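Week 4 - reading a bottle before you shelve it
Pantry & Storage Basics, M. Kariuki

Start with the cap. Codes get printed there alot, or on the neck, or the base. Tiny letters, low contrast. Tilt toward the window, don't guess. Can't read it = goes in the "check" crate.
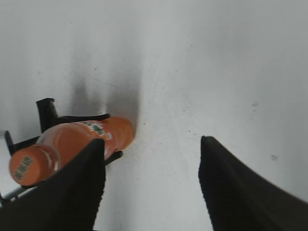
Orange bottle, screw cap, print on the cap top.

Then the label. Turn the whole bottle, dont stop at the front. Write down: product, size, open or sealed. Glossy plastic glares - move your lamp, see p. 7.

For next time: do 5 bottles from home, any kind. Sheets to Damir Petek by 9 am, Braltdale room.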